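Rinsing bottles before they go in the bin: does it matter?
Household & Garden > Recycling and Waste

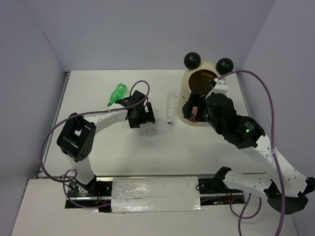 A green bottle, crumpled, and a clear one

mazurek_hill
18 Jun 2022
Hello all, long post, sorry in advance (my husband says I can't ask for the salt in under four sentences). We moved to Clellel last November and the rules on the bin lid are different from what I grew up with. Back home you rinsed everything, took the caps off and squashed it flat. The lid on the new bin just says "empty and dry, caps on." So do I still rinse? And is squashing okay? I've been crushing our soda bottles out of habit and now I'm worried I've been doing it wrong the whole time!

Vratislav Brabec
Welcome to town! I'd say a quick swish is plenty. I keep the dishwater from the breakfast things and use that, so no clean water gets wasted, and then they stand upside down on the rack until evening. Squash away, in my opinion. Our bin only gets picked up every 2 weeks and with three teenagers in the house we'd be buried otherwise.

puddle_duck
Have to disagree with Vratislav on the squashing, friendly as ever. When I called the Wudden office they told me to leave bottles in their natural shape, or if you must crush them, go end to end and never flat like a pancake. The flat ones can get sorted in with the paper, so I was told. Caps on, yes.

Vratislav Brabec
Well, I called them too, last fall, and the lady said crushing was fine! Maybe it depends on who picks up the phone.

Oliwia Domański
You may both be right, because they changed the leaflet in the spring. The old one had a little drawing of a foot on a bottle and the new one doesn't mention it at all. I've still got both in the kitchen drawer with the takeout menus. I rinse anything that held milk or juice, and water bottles I just shake out. My mother rinsed everything twice and dried it with a towel, bless her, and I can't quite go that far.

puddle_duck
No foot on the new one, see! I rest my case (gently).

mazurek_hill
Thank you all so much, this is the friendliest argument about garbage I've ever read. I'll swish the juice ones and go easy on the stomping. What about big tubs, the kind yogurt comes in? Same bin?

Oliwia Domański
Same bin, lid off, and scrape it out well. Check the number on the bottom if you're unsure, the leaflet has a list on the back.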